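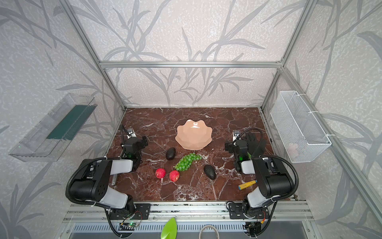 Ezequiel Cabello told me right away that he doesn't think sourdough is hard, and that people like me are the reason everyone else thinks it is. I'd been on the phone with him for about 2 minutes. I had flour on my sleeve at the time, so I let it go.

I wanted to talk to him because his rye loaf is the best thing I've eaten since I moved to Pakcombe, and because mine comes out like a doorstop. He bakes out of a narrow shop on the Codberg road, and he starts at an hour I only know from airports. We ended up meeting there in July, mid-afternoon, when the shelves were nearly bare and he finally had time to sit down.

"You feed it too much," he said, before I'd even gotten my notebook out. I had described my starter in an email (at length, sorry Ezequiel!) and he had clearly been saving this up. "Everybody babies the thing. Mine sits in the fridge for days. I forget it, I come back, it's fine."

He learned from an aunt in Tovar who never weighed anything, and it drove him crazy. "I asked her how much water and she said, until it looks right. I was nineteen! Nothing looked right to me." These days he weighs everything. His everyday dough gets 72 percent water, and he'll go higher for a flat loaf but not for the rye. The shop's oven runs at 505 degrees for the first stretch, then he opens the vent and brings it down. Mine at home won't go near that, and he shrugged when I told him. A heavy pot with a lid, he said, and heat it up longer than you want to.

We got onto flour after that and I lost most of an hour – he has opinions. He buys from a small mill called Guten, dark rye mostly, and he's rude about anything that comes in a pretty bag. "Smell it," he kept saying, holding a scoop under my nose. "If it smells like nothing, the bread tastes like nothing."

So what about the waiting? I always cut mine too early, I just can't help it. He winced. Wheat bread gets 90 minutes on the rack before he'll touch it, and the rye stays wrapped in a towel until the next morning. "You cut it warm, it gums up, and then you write me an email."

He sent me home with a jar of his own starter and half a loaf for the drive. I've fed the starter once so far, and the jar is at the back of my fridge behind the pickles.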